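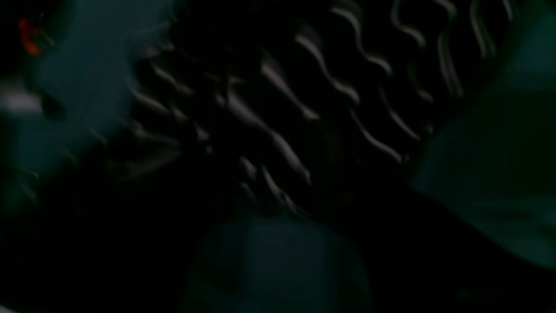
Can a machine do the dull jobs in a small repair shop yet?
Posted in Workshop and Home

Nivine

I run a small shop in Jimdale that repairs and re-covers seat cushions. There are two of us. The sewing is the good part of the job. The rest is emptying bags, sorting covers by size, folding them and sweeping up. On a busy day in November we had 135 covers through, and I spent most of the afternoon folding.

I keep seeing clips of robot arms folding towels and loading dishwashers. My question is whether any of this can be bought and used by a shop like mine, or whether it is still for laboratories. I am not after anything clever. If it could take covers out of a bag and put them in piles, I would be happy. The light in our back room is poor and there isn't much floor space, if that matters.

Kevin Keogh

Short version: not for folding, maybe for sorting, and only if you are patient.

I look after the machines at a laundry in Okudby. We had an arm on trial for 17 weeks. It was good at picking up rigid things in a known place, such as full crates off a roller track. Cloth was another matter. It would pick up two covers at once, or one cover by the middle, and then it had no idea which corner was which. A flat towel on a clear table went well enough. A fitted cover with a zip did not.

Your light does matter. Ours had a camera near the gripper, and when the arm moved fast in a dim corner the picture was a smear with a few bright streaks in it. A person can make a fair guess from that. The arm mostly stopped and waited for someone. We put up two more lamps and slowed it down, which helped — but then it was slower than the lad it was meant to be helping.

If you want to save time now, get a decent folding board and have the bags arrive sorted. Ask your customers to put a tag on the outside. That saved us more hours than the arm did.

Floor space: allow for the arm's full reach plus whatever guarding the supplier says it needs. Measure before you ring anyone.

Kaj Zoëga

Agree with most of that. For sweeping, just buy a robot vacuum. We have had one in the joinery for 8 months and it does the open floor at night. It gets stuck on offcuts and it will eat thread, so clean the brush every morning.

Coppens

I'd wait. Same question was on here a while back and the answer was "soon" then as well.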